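Does a bigger box mean more inside?

You have pocket money in your hand and two boxes of cereal in front of you. One is tall and wide. The other is short and a bit dull. Most people grab the tall one. I'd like you to stop and be suspicious first.

A box is a container, but it is also an advert. The people who make it know that our eyes are easily fooled. We look at how tall a thing is and forget to check how deep it goes. Pour the same juice into a tall thin glass and a short fat one, and even grown-ups will tell you the tall glass has more in it. 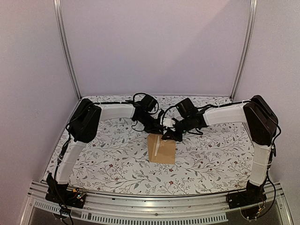
So what should you look at? The small print. Somewhere on nearly every packet there is a weight in grams, or a volume in millilitres. It is often tucked away near the bottom, while the word NEW is as big as your hand. I leave you to wonder why.

"But the box was full when they packed it!"

Well, maybe. Flakes and crisps do settle as they are shaken about in a lorry, and a bag of crisps needs some air in it or you would be eating crumbs. Those are fair reasons. They are also very handy excuses — a company that likes selling air will be glad you believe them. Some empty space is needed. Whether ALL of it is needed is a question worth asking. 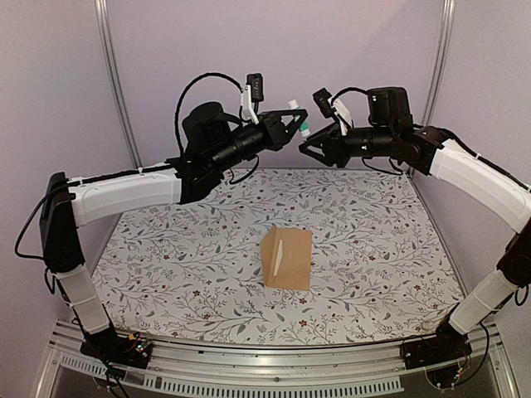
What about "Family Size"?

Whose family? Nobody has measured yours. Words like "family", "jumbo" and "value" sound like facts, but they don't tell you how much you are getting. Try this sum instead. Say Zukari biscuits come in a small pack of 13 for 48p, and a "Giant Saver" holds two small packs and costs £1. Two small packs bought on their own would be 96p. The Giant Saver costs you 4p more, and all you get for it is the word "saver".

Big packs often are cheaper, mind you. I only say check.
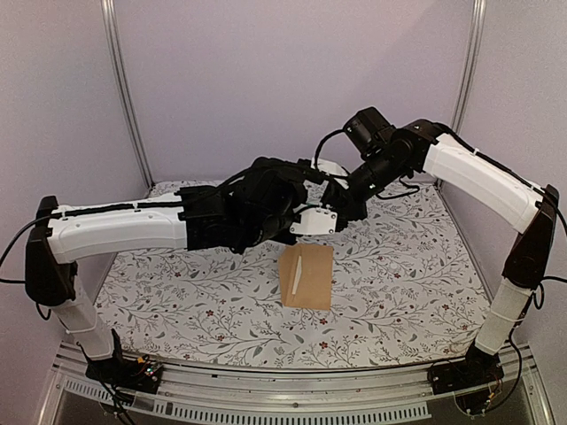 The Doubtful Owl

Try it at home. Find a box in the kitchen that is nearly new. Before opening it, draw a line in pencil where you think the food will come up to. Then open it and look (ask first, and wash your hands). Do the same with a tin, a tube and a jar. Which one fooled you most?

Then look for the weight on each one, and time how long it takes you to find it.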